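Kitchen Care Assistants (part-time)
Skedeo, Zudville site

Skedeo invites applications for the position of Kitchen Care Assistant at its shared kitchens in Zudville. The site serves 92 residents and has 10 cooking stations, each with a gas stove. Assistants clean cooktops, burner grates, pots and wire racks between meal periods, and return each station to the condition set out in the house rules.

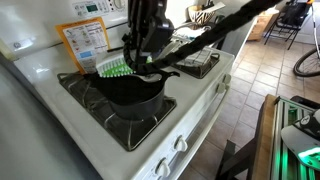
Shifts begin at 2 p.m. and last 140 minutes, with a paid training session of 45 minutes before the first shift. Applicants must be able to lift cast-iron cookware and stand for the full shift. Previous experience in a commercial or school kitchen is welcome - it is not required. Gloves and aprons are supplied.

Applications are accepted through the end of August at the Skedeo front office. Please include one reference and state which afternoons you are available.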